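ASSOCIAÇÃO OFICINA COMUM RAKINE
Ata da reunião ordinária do grupo de trabalho de automação

Aos 28/10/21, reuniram-se na sala de bancadas da oficina os membros do grupo de trabalho de automação, sob a presidência de Xiuying Zheng, tendo Hanyu Tan secretariado os trabalhos. Verificada a existência de quórum, foi aberta a sessão com a leitura e aprovação, sem emendas, da ata anterior.

1. Ponto de situação do projeto Zidia

A presidente recordou que o projeto Zidia tem por objeto a construção, na oficina partilhada, de uma célula de manipulação de pequenos objetos, acompanhada do respetivo modelo simulado. O modelo é utilizado para ensaiar as sequências antes da sua passagem à bancada.

Foi apresentada a tarefa de arrumação de bolas de ténis num cilindro transparente. O grupo apreciou a abertura do recipiente, a folga entre a bola e a parede e a altura de aproximação do punho. Foi observado que o tampo escuro e muito polido produz reflexos capazes de perturbar a segmentação por cor, ficando decidido manter esse acabamento no modelo até ao fim da presente série de ensaios.
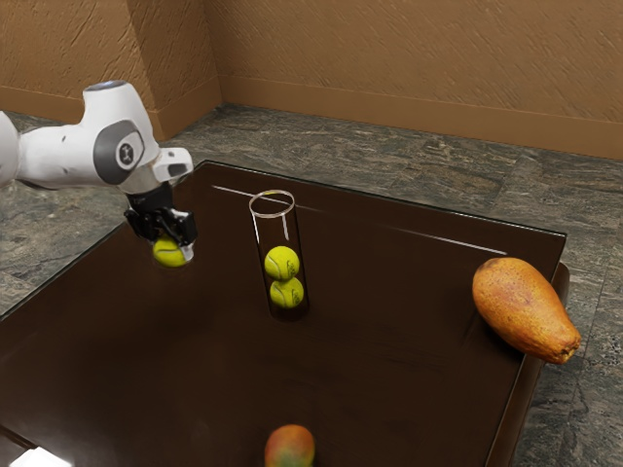
Figura 1. Tarefa do cilindro em simulação: uma bola na garra e duas no recipiente.

Hanyu Tan informou que foram executadas 432 sequências simuladas desde a última reunião, das quais 291 terminaram dentro da tolerância definida. As restantes concentram-se na fase de largada, quando a bola toca o rebordo do cilindro. Propôs a redução da velocidade de descida e uma pausa de 180 milissegundos antes da abertura das pinças. A proposta foi aprovada por unanimidade.

Foi igualmente discutida a conveniência de conservar frutos sobre a mesa como objetos alheios à tarefa. Deliberou-se mantê-los, devendo a papaia ser recuada em relação à borda do tampo nas configurações seguintes.

2. Vistas aproximadas

Procedeu-se à análise das vistas próximas da bola. Numa delas veem-se as pontas de dois dedos da garra, uma de cada lado da bola, junto ao limite inferior. O grupo debateu se essa porção visível é suficiente para estimar o alinhamento da preensão. Não se tendo chegado a consenso, ficou o secretário incumbido de preparar uma comparação com uma vista mais recuada, a apresentar na próxima reunião.

Registou-se ainda que o pequeno brilho branco imediatamente acima da bola deve ser excluído pelo filtro de contornos.

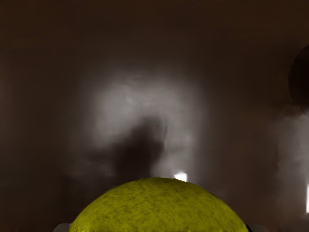

3. Material e encargos

Foi autorizada a aquisição de um conjunto de almofadas de substituição para os dedos da garra, ao fornecedor Drillden, até ao limite de 30 euros. A fixação do suporte Zou à bancada fica adiada até à entrega dos parafusos em falta. O espaço reservado ao projeto deverá permanecer desimpedido fora das horas de utilização, nos termos do regulamento da oficina.

4. Textura e costura da bola

Foi submetida a apreciação a nota técnica sobre a representação do feltro, que se transcreve em anexo por deliberação do grupo.

ANEXO À ATA

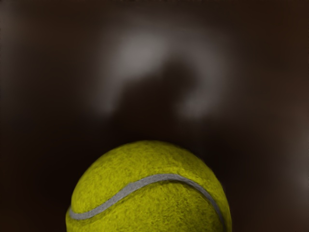
Hanyu Tan

A costura clara e curva distingue-se bem do feltro verde-amarelado e poderá servir de referência para estimar a orientação da bola. O fundo, muito desfocado, não oferece pontos de apoio fiáveis. Recomenda-se que a deteção se limite à superfície da bola e que a orientação seja dada como indeterminada sempre que a costura não esteja à vista. As fibras soltas no contorno superior alargam ligeiramente a margem de erro do raio, pelo que se sugere o ajuste do círculo por mediana. A rotina revista será entregue até fevereiro, para ensaio na bancada.

Aprovado o anexo, e nada mais havendo a tratar, foi encerrada a sessão, da qual se lavrou a presente ata, que vai assinada pela presidente e pelo secretário.

A Presidente, Xiuying Zheng
O Secretário, Hanyu Tan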